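Tights that promise the earth

I have been buying tights for long enough to know that the number on the packet means very little. So when Morolik started telling everyone that their new 40-something denier pair "will not ladder", I rolled my eyes and ordered 2 pairs anyway, mostly so I could complain properly.

The website is all soft lighting and big claims. There is a size chart that goes by height and weight, as they all do, and puts me exactly on the line between medium and large. The advice for people on the line is to "choose the fit you prefer". Thanks. I went for large, having been caught out before by a Bélanger medium that stopped halfway up my thighs and would go no further.

First wear was fine. Second wear, fine. The waistband is wide and doesn't roll, I'll give them that, and the toes are flat enough not to rub in boots. By the fifth wash they had gone bobbly on the inside of the knee, and there was a pull near the heel. Is a pull a ladder? Morolik says no. I wrote and asked, and got a very cheerful reply telling me that pulls are "part of the life of the garment".

I'd be less grumpy if they hadn't cost 11 pounds a pair. The Ketotero ones from the chemist are less than half that, and they also go bobbly at the knee. They just don't send you emails about it.
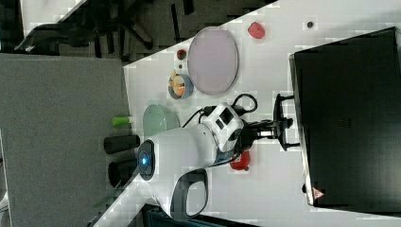
The other thing that bothers me is the colour. "Barely black" used to mean you could see some leg through it. These are plain black unless you stand by a window. A friend swears by Prerkimum for proper sheer black, but their postage is silly and you can't return anything once the band is off the packet — which tells you how many people want to.

I've kept the second pair in the drawer unopened. If the first lasts until March I'll say so on here, and if the pull turns into what I would call a ladder I'll be asking for my money back, whatever they want to call it.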